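**Freestanding pegboard on a desk: hooks keep falling out and the board tips**

Posted by Remedios Pacheco in Storage & Workspaces

I bought a tabletop pegboard from Lesell in April for my sewing table. I rent, so I can't put screws in the wall, and this one stands on its own base. It's white, with the plastic hooks that come in a bag with it.

Two problems. First, the hooks come out when I take something off them. I lift my scissors and the hook comes along and drops behind the table. Second, the board leans toward me once I have the heavier things on it. The heaviest is a pair of shears, and then there's a tin of pins that weighs 500 grams on my kitchen scale.

I have tried pushing the hooks in harder and one of them now has a white stress mark at the bend. The instruction sheet only shows how the base goes on and says nothing about the hooks. Is there a trick to it, or should I send it back? I have until Friday to decide.

---

**Takumi Hattori**

Don't send it back yet. Pushing straight in is the usual mistake with L-shaped pegs. On the ones I have used, you tilt the hook so the front end points up, get the back end into the hole, and then bring the front down until it sits level. If it goes in with no resistance at all, it is probably the wrong size for the hole. Check the bag, because Lesell sells two sizes and they look the same color.

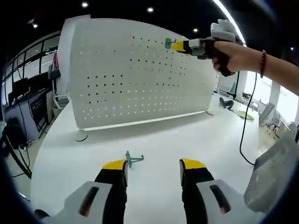

*White board on its base, one teal hook in near the top and one still on the table.*

Put the hooks in before you load anything. Have the board on a flat surface and hold the back of it with your other hand while you do it. When you take the scissors off, lift them clear of the hook's end and don't pull toward yourself.

For the leaning, move the tin to the lowest row. Anything heavy should be down there and close to the middle. Scissors, rulers and thread can go up top. Also check that both feet are on the table. If one of them hangs past the edge, or is sitting on a mat or a piece of fabric, the whole thing will lean.

I'd stop using the hook with the stress mark. They do snap there.

---

**castness_dan**

just glue them

---

**Fuentealba52**

I wouldn't glue them, you'll want to move things around after a week.

I have a board like this from a different brand and the leaning never went away completely. What I did was put two small clamps on the base, at the back edge of the table, with a scrap of felt under each so they don't mark the top. They come off in a minute if you need the table for cutting. Museum putty under the feet also works if the table is smooth, but mine has a rough top and it wouldn't stick.

For hooks that are slightly loose, wrap one turn of masking tape around the part that goes in the hole. It isn't pretty but you can't see it from the front.

---

**Remedios Pacheco**

Thanks. I checked the bag and they are the small size, and the board's box says large. The store is going to swap the hooks. I moved the tin to the bottom row and it leans a lot less. I'll try the clamps if it starts again.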